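# Skamora desk top, pale wood grain

Replacement top for home and office desks, supplied with one round cable hole. Sold without legs.

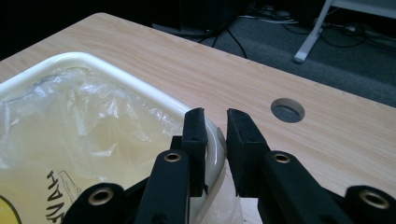 **Can I fit it to a frame I already own?**

Most frames with flat steel rails will take it. Measure the distance between the outer rails first and check it against the drawing in the fitting sheet. Pilot holes are not drilled at the works, so you can set the top forward or back as you like.

## Details

- Spread load: up to 200 kg on a four-leg frame
- Screws: 15 in the bag, including spares
- Finish: matt, wipe with a damp cloth
- Frame: sold separately (see Navickas fixed and Drolov sit-stand)

Do not use scouring pads or anything with bleach in it. Hot pans will mark the surface — use a mat.

## Ordering

Tops are sent flat, one to a carton. Orders of more than 400 come direct from the works and need a signed delivery slot. Smaller orders go out from the Bollitano warehouse, where we hold nearly 3000 in stock. Cartons must be opened and checked before the driver leaves if the corners are crushed.

Trade accounts: Zarmeena Bajwa. Spare screws and fitting sheets: Helmi Vuorinen.

Page last changed June 11, 2018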